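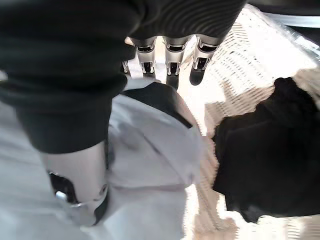

Folding ribbed knitwear together with light gray tops
Posted by Nuala Buckley, 10/24/25

Our residence is revising its laundry guidance before November. Residents have asked whether black ribbed knits may be folded in the same stack as light gray garments with dark trim at the collar. Please advise on color transfer and on keeping the collar flat.

Matěj Polák
Dark knits should be washed separately until the rinse water runs clear. Once fully dry, they may share a stack. 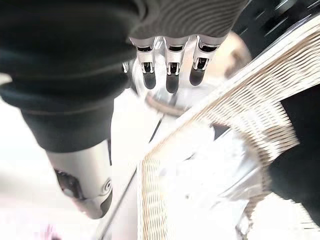

Sleeves are to be folded inward first, with the cuffs laid flat, and the body folded over them. Knits should not be placed on hangers, as the shoulders will stretch.

Gülizar Akbulut
We keep them on separate shelves at Endormont. No complaints so far.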